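Poltenden: your questions, answered as far as we're allowed

Updated April 2023

With series three on its way, the inbox has filled up again. We've read all of it, including the poem. These are the things you ask most, with the answers the lawyers left us.

When does series three start?

In the autumn, on Groltimeo. We do have an actual date and we have been told what will happen to us if we type it. It will be announced with a trailer, and the trailer will be announced with a shorter trailer, as is the custom.

How many episodes are there this time?

14. Yes, that's more than before. Carleen Nepia, who created the show and still writes the bulk of it, asked for extra room to finish the harbour inquiry properly, and then used it to start two new arguments and a wedding. Episodes run to just under an hour, except the last one, which runs until it's finished.

Is Malathi Mudaliar coming back as Inspector Raye?

She is. We know how series two ended. We were there, holding the umbrellas. All we can say is that a person can go into a river in one episode and be seen in a dry coat in another, and that drama has a long and shameless history of this sort of thing.

Does that mean it was a dream?

No. Carleen has promised in writing that nothing in Poltenden will ever turn out to be a dream. The promise is pinned up in the writers' room next to the takeaway menus.

Who killed the harbourmaster?

Good try. You've now asked 3000 times, and one of you sent a flow chart. The flow chart is wrong, but it's wrong in an interesting way and the script editor has kept it.

Will we find out this series?

Yes, in the open, with the name said aloud by somebody in the room. There will be no meaningful glance at a lighthouse instead. We got the letters about the lighthouse.
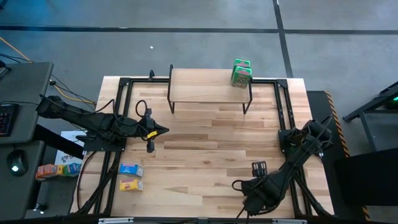 Tavares Television — Poltenden Viewer Desk

Where is it filmed? Can I visit?

The town is three towns stitched together in the edit, which explains how Raye walks out of the police station and reaches the quay in four seconds. The streets and the quay are real and people live there, so please don't knock on the blue door and ask for Inspector Raye. The man who lives behind it has been very patient. The interiors are sets and aren't open to the public.

Can I be an extra?

Possibly. Crowd work is booked through a casting agency, and calls are posted on this site when they come up. You'll need to be over 18, free all day and able to look mildly concerned at a distance. People who wave at their mum tend to end up on the cutting room floor, along with a very good ham sandwich from series one.

What happened to Sergeant Dole's dog?

The dog is fine. The dog was only ever written for a single episode and was kept on by popular demand, at which point it became clear that it wouldn't walk past the fish van. In series three the dog has "gone to live with Dole's sister", and we'd like to stress that in this case the phrase means exactly what it says.

I've never seen it. Can I start with series three?

You can, in the way that you can join a family Christmas after the row has started. Both earlier series are on Groltimeo. If you really are short of time, watch the first episode, the funeral one and the last two of series two. You'll miss the business with the ferry tickets, which we have come to regard as a mercy.

Why is everyone mumbling?

We've had this one from several viewers and one member of the cast's father. The sound mix has been looked at again for the new series. Subtitles are available on every episode, and there's no shame in them — half the office has them on.

What's the song at the end of each episode?

It's called "Onico" and it was written for the show. The words are not in any language, so please stop sending us translations, although the one about the turnip was lovely. There will be a soundtrack album, which we are permitted to describe as "planned".

Will there be a series four?

That's up to Groltimeo, who will look at the viewing figures and then not tell anybody what they are. Carleen knows how she'd end it. Malathi says she knows too, but their versions don't match and we've stopped putting them in the same interview.

Can I send in a story idea?

Please don't. We have to delete them unread for legal reasons, and some of the subject lines look excellent.

How do I get a signed photo?

Write to the Viewer Desk with a stamped addressed envelope, one photo per household. Allow six weeks, or eight if you've asked for the whole cast. Dog photos are unsigned.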